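Still doing my own dishes

January 2019

Every year I get told the household robot is nearly ready, and every year I scrape the porridge pot myself. My brother-in-law sent me another clip in November, this one from an outfit called Boltum. An arm puts a cup on a shelf. Lovely. The clip runs 67 seconds and I'd like to know how many tries came before it.

I don't doubt the engineering. There's a lot of clever stuff packed into the business end of these arms, and I'm sure the people at Boltum work hard. But my kitchen drawer has a whisk tangled in a potato masher, and I have yet to see one sort that out.
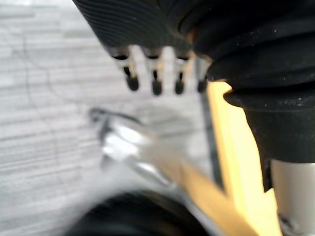

The shop floor is meant to be easier. Same part, same spot, all day long. Fair enough, but a mate at the Drutholm plant says they still keep a person beside the line to pick up what gets dropped. He counted 20 drops in one shift. That person gets paid, so where's the saving?

Call me when one can fold a fitted sheet. I can't do it either, but I don't cost as much as a car.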